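Mandale bedding refill scheme extended after trial

March 22, 2025

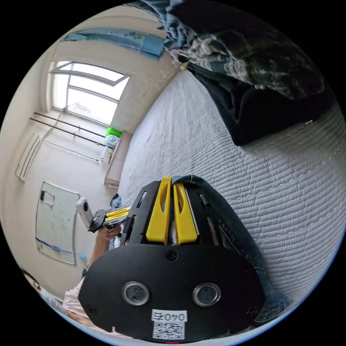
The trial dealt with bedding from homes across Mandale.

A scheme that collects old duvets and pillows from homes in Mandale will carry on for another year, its organisers have said.

The collection began as a trial in February and took in 461 items, well above the 300 that had been hoped for. Of those, 70 were too worn to be used again and were sent to be shredded for padding. The rest were washed and passed on to local hostels and animal shelters.

Bedding firm Bozkurt pays for the van and the laundry costs. Its manager, Taner Sarıgül, said the firm had expected a slow start.

"Most people have a spare duvet at the back of a cupboard and no idea where to take it," he said. "Charity shops often can't accept them, so they end up in the bin."

Residents can leave bedding at 3 drop-off points: the library, the leisure centre and the Woter Road car park. Items should be dry and tied up in a clear bag. Feather and synthetic fillings are both accepted, but electric blankets and mattresses are not.

Shadi Zein, who runs the hostel at Vulton House, said the pillows had been especially welcome. "We get through a lot of them, and they are not cheap to replace," she said.

Home collections for people who cannot reach a drop-off point can be booked at the library desk.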